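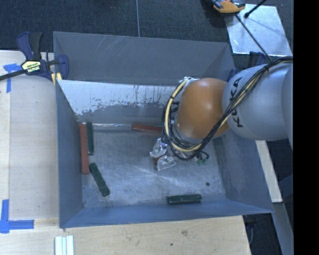 Desde Brallance preguntan si no sería mejor atornillar el cajón de una vez y olvidarse de las mordazas. Que ellos lo hicieron así en la suya y no han vuelto a tocar nada.

Respuesta corta: no, de momento. El cajón sale cada vez que hay que limpiar debajo y con tornillos se nos va media mañana. Con sargento en el borde, apretar, comprobar y a seguir. Lo miramos otra vez en noviembre.

# Célula Brimimholm - galería de puesta a punto

Página rápida para los que entran de turno y para la gente de Tiltton, que lleva la otra célula y va a copiar el montaje. Brazo KUKA, cajón metálico gris, bloques rojos y verdes dentro. El brazo entra por un lado y recoge del fondo. Lo demás son notas sueltas, las voy metiendo según salen.

## Cajón y sargentos

Sargento en el borde izquierdo, mango hacia arriba. Al otro lado otro igual de azul oscuro. Apretar a mano, sin tubo ni alargador, que ya doblamos un borde.

Despues de apretar, empujar el cajón con las dos manos. Si se mueve, aflojar todo y empezar otra vez. No vale dar "un poquito más" solo en un lado.

La cinta azul sobre la madera no se quita. Si se levanta una punta, cinta nueva encima de la vieja siguiendo el mismo borde, y recalibrar igualmente.

## Pinza

Dedos con el forro plateado. Está arrugado y así se queda mientras no haya rotos. Cuando se abre una raja: fuera entero, alcohol, dejar secar, forro nuevo. Los dos dedos a la vez, aunque el otro parezca bueno. Con uno nuevo y otro viejo el cierre se va de sitio y luego venga a buscar el fallo en el programa.

Cierre a 53 en la pantalla de la pinza. Si alguien lo sube para probar, que lo apunte en la hoja.

Repuesto de forro: cajón de Uysal, segunda balda. Queda poco.

## Cables

El mazo negro y crema hace un bucle junto a la articulación naranja. Las bridas de arriba, flojas lo justo para que el cable gire un poco dentro. Muy apretadas marcan la funda, muy sueltas y el bucle baja hasta la pinza.

Prueba: brazo en manual, velocidad mínima, muñeca de tope a tope. Mirar el bucle todo el rato, la pantalla ya la mirarás luego. Si engancha en cualquier punto, parar y recolocar brida.

Conector: tirón suave con dos dedos. Si cede, volver a meter hasta el clic. Nada de cinta ahí.

## Fondo del cajón

Tiene arañazos y roces por todas partes, la pared de atrás también. Para agarrar da igual. Para la cámara no tanto - con la luz de la tarde los brillos del fondo nos dan piezas fantasma. Exposición en 920 por la mañana, 316 a partir de las cuatro. No tocar la ganancia, por favor.

Limpiar con trapo seco. El limpiador que trajeron de Tiltton deja película y los reflejos salen peor.

Bloque de pie contra la pared o pegado a una esquina: la pinza llega mal. Parar la célula, entrar, tumbarlo a mano y rearrancar. Se está probando una rutina que empuja primero y agarra despues, sin terminar todavia.

## Revisión

- Parada de emergencia: probarla al empezar el turno. Siempre.
- Sargentos, cada cambio de turno.
- Forro de los dedos, igual.
- Bridas y funda del mazo cada 1200 ciclos, con linterna.
- Punto cero: despues de mover el cajón, aunque sea un dedo.
- Copia del programa antes de tocar posiciones. La última vez no había y hubo que enseñar todos los puntos de nuevo, unas horas perdidas.

## Pendiente

Topes fijos para el lado de la mesa. Uysal tiene el plano, falta el material.

Etiquetar los cables por los dos extremos, ahora mismo hay que seguirlos con el dedo.

Contestar a Brallance lo de los tornillos con medidas, me las pidieron y no las tengo a mano.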